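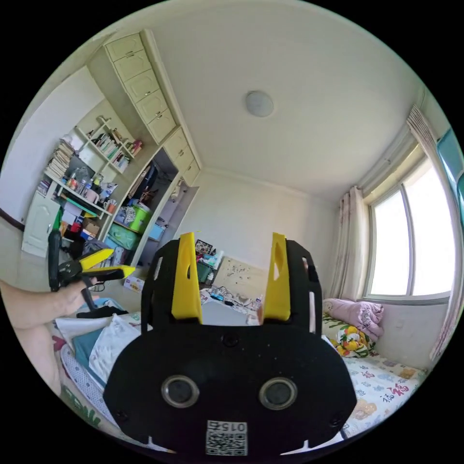
The wall unit, cream, all of it built in

oltitz46
Moved in Saturday and this takes up the whole left wall. Row of cabinets along the top, crisscross bookshelf over the desk area. My wife wants it painted. I want it left alone, mostly because I know who'd be painting it. Opinions?

Panagiotis Alexiou
Leave it. Raised panels are a pain to paint and you'll see every drip for years.

premano_fan
Disagree. Cream next to a lavender-ish wall looks like a dentist's office. Go white, swap the little metal handles, done in a weekend.

Panagiotis Alexiou
Done in a weekend, he says. I started mine in August and the doors lived in the garage until spring.

weerakoon
My vote is for losing the crisscross shelf. Books lean, then they slide, then you own a pile.

oltitz46
The books are the one thing we agree on, so the shelf stays.

premano_fan
Get a quote at least. Mine was $496 with primer.

Dong-hyun Han
$496 for how many doors? I was quoted $2000 and the guy didn't even take his shoes off.

oltitz46
Showed her the $2000. She says I have 2 weeks and she's picking the white.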